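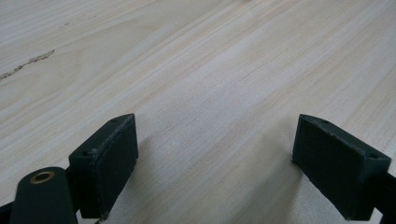

Aprender a cerrar la pinza sin mirar el número

Llevo todo el fin de semana con una sonrisa de oreja a oreja y en casa ya no me aguantan, así que lo cuento por escrito. ¡Por fin tenemos un resultado con la apertura de la pinza! Modesto, con sus agujeros, pero un resultado.

Resumen para quien no leyó la entrada de enero: grabamos demostraciones con una pinza de mano, con la cámara montada encima, y con esos vídeos entrenamos una política que luego corre en el brazo. La pinza de mano no tiene encoder. La versión anterior (la que llamábamos Karaki) llevaba uno pegado al gatillo y daba guerra constantemente: se descalibraba, se soltaba el cable, perdíamos mañanas enteras. Maya Darwish propuso quitarlo y sacar la apertura de la propia imagen. Yo dije que no iba a funcionar. Queda aquí apuntado, Maya, para que lo puedas enlazar cuando quieras.

La idea de Rititz, que así se llama el método, es bastante sencilla. Los dos dedos entran siempre en la imagen por las esquinas de abajo, uno por la izquierda y otro por la derecha, y son muy oscuros. Sobre una superficie clara el contorno casi se regala. Una red pequeña localiza las puntas y los bordes largos de arriba, y con eso estima la separación. Nada de marcadores pegados, que era lo que hacíamos antes y que acababan siempre despegándose dentro de una taza.

Lo que a mí me quitaba el sueño eran las sombras. Un dedo casi negro con una sombra gris marrón al lado es una trampa estupenda: la red tiende a comerse la sombra y a decir que el dedo es más gordo, o sea, que la pinza está más cerrada. Y luego está la madera. Las vetas en diagonal se parecen mucho a un borde largo, y una marca oscura e irregular como la de arriba a la izquierda puede acabar convertida en "punta de dedo" con una confianza pasmosa. Por eso me gusta tanto tener fotogramas con la pinza abierta y vacía sobre la mesa: parecen los aburridos y son los que más enseñan.

Grabamos 274 secuencias y apartamos 17 para probar, todas sobre superficies que la red no había visto. La primera versión fallaba justo donde os imagináis, en las sombras. Entonces añadimos dos cosas. La primera, oscurecer al azar zonas del fondo durante el entrenamiento, con bordes difusos, imitando la sombra de los dedos. La segunda, que la red mire varios fotogramas seguidos, porque los dedos conservan su sitio respecto a la cámara y las vetas se van moviendo por debajo. Con la segunda fue como encender la luz. Las vetas dejaron de molestar de un día para otro (bueno, de un entrenamiento para otro, que son 400 épocas y me dio tiempo a ver una serie entera).

Otra cosa bonita: el desgaste ayuda. Los cantos de arriba de los dedos están llenos de roces grises y pequeñas muescas, y yo quería cambiarlos por unos nuevos para que todo quedara más limpio. Pues con las muescas la red sigue mejor los bordes. Sospecho que le dan textura a la que agarrarse en una pieza que, por lo demás, es mate y casi uniforme. Todavía es una sospecha, hay que repetirlo con dedos sin estrenar y comparar como es debido.

¿Qué no va bien? Los objetos oscuros, fatal. Si coges algo negro, los dedos se funden con él y la estimación pega unos saltos tremendos. También nos falta medir qué pasa con la pinza totalmente cerrada. Y el filtro temporal mete un poquito de retardo que en el brazo se nota al soltar.

La semana que viene lo pasamos al montaje de Zungate, que tiene otra óptica, y ahí veremos si hemos aprendido algo general o solo nos sabemos de memoria nuestras mesas. Si alguien ha probado algo parecido con fondos oscuros, que me escriba, por favor, que tengo muchísimas ganas de comparar.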